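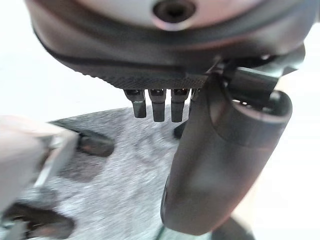
Wrist camera view over the gray speckled surface, gripper finger on the right.

Household task recording: working tips
Cumden workshop notes, updated 9 April 2021

These tips are for people recording household chores with a gripper arm so that a policy can be trained on them later. They come out of the towel and tidying sets we made for the Holance project. Most of them cost us a batch before we wrote them down.

Before you start

Wipe the lens with a dry microfiber cloth. Kitchen spray leaves a film that shows up as haze near a window.

Record one short test episode and play it back at full size. Check that the fingertips stay in view when they close. A test watched on a phone doesn't count.

Write the task sentence first and tape it to the bench. "Pick up the towel and put it on the rack" is one task. If the operator also smooths the towel flat, you have two tasks and need two labels.

Cloth and towels

Drop the towel from a different height each time. An operator who lays it down by hand will make the same neat heap all afternoon, and the policy will learn that heap.

Grip a fold, well in from the edge. Close slowly and wait a moment before lifting. Keep the pause in the recording.

Wash new towels twice before use. The lint from a new one gets into the finger joints.

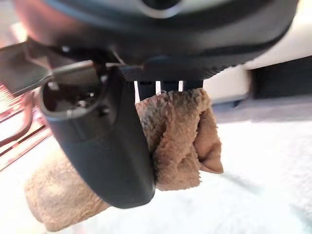 Babita Malhotra wrote in to disagree with throwing out every dropped towel. Her group keeps the drops as long as the operator goes back and finishes the job, and she says the recoveries were the most useful part of their August set. We have changed our own rule. A drop with a recovery stays in and gets its own tag. A drop where the operator gives up goes in a separate folder and isn't used for training.

How many episodes

We record in blocks of 20, then take 10 minutes off. Tired operators get jerky, and you can see it in the joint speeds before they notice it themselves. For a new kind of cloth we want 40 clean episodes before anyone trains on it. The full Holance set came to 1,499 after sorting.

Move something between blocks: a lamp, the starting corner, the color of the cloth. Note what you moved. 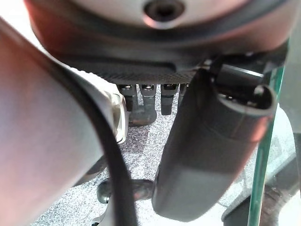 Cables need a look at the start of every block. Run the arm slowly through its whole reach with nothing in the gripper and watch where the slack goes. A black cable lying along a pale arm segment is easy to follow in playback, so check its path in the wrist view too. If it swings across the fingertips in some episodes and stays clear in others, tie it back and start the block again. Leave enough slack for a full wrist turn. Hook-and-loop ties are better than zip ties, which have to be cut off every time the camera is moved.

Filing

Name the folder by task, cloth and block number. Put the operator's initials in the notes file and keep them out of the folder name.

Copy to the second drive before you clear the first. Renu Pandey has the current label sheet; ask for the Skirkar version, as the older one has no tag for recoveries.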